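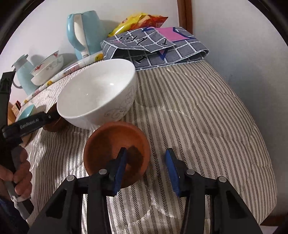 About Skokbridge

Skokbridge helps small companies, colleges and research groups plan and buy automation equipment. We work on the part that comes before the purchase order: what you need, what it costs to own, and what can wait until next year. We don't build robots and we don't take commissions from the firms that do.

What we do

Most clients come to us with a budget and a list. We go through the list line by line. A gripper has a price, but so do spare finger pads, mounts, cables, storage, shipping and the hours it takes to train people. Those items are often left off the first draft. We put them in a single sheet, with a replacement date next to each one, so the person who signs can see the full figure.

We also help decide between hand-held grippers and a fixed arm. For everyday handling work with bowls, plates and kettles, hand-held tools are often the lower-cost place to begin. A fixed arm needs a bench, power, guarding and floor space, and we price all of that before recommending one.
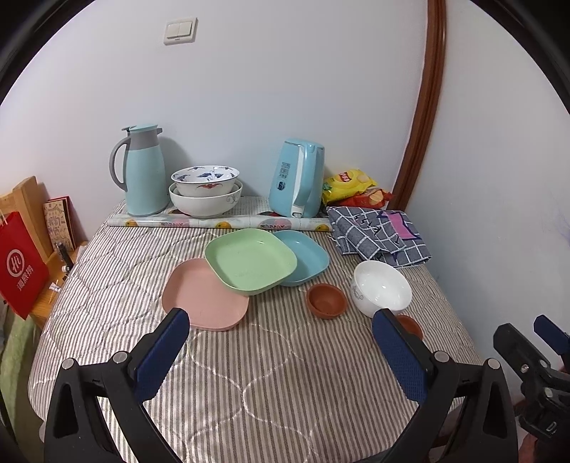
Hand-held grippers at work among plates and bowls.

How we work

A standard planning review takes 4 weeks. We visit the site, talk to the people who will use the equipment, and read any quotes you already have. You get a written plan with a low, middle and high budget. Clients who lease get a second sheet comparing the lease with an outright purchase.

Props count too. Bowls, trays and packaging get chipped or worn and need their own line, however small.

Our tools

Skiso is our cost sheet. It holds 847 line items, from pivot pins to service contracts, and we update the prices every January. Kamar is our booking tool for clients who share equipment between sites. Both are included in the review fee.

Company facts

We have 40 clients on annual plans. Our office and 2,000-square-foot storeroom are in the Hattori Building, where clients can try equipment by appointment from 9 a.m. Reviews for the next budget year open in September. To ask for one, send us your current equipment list and your budget deadline using the contact form.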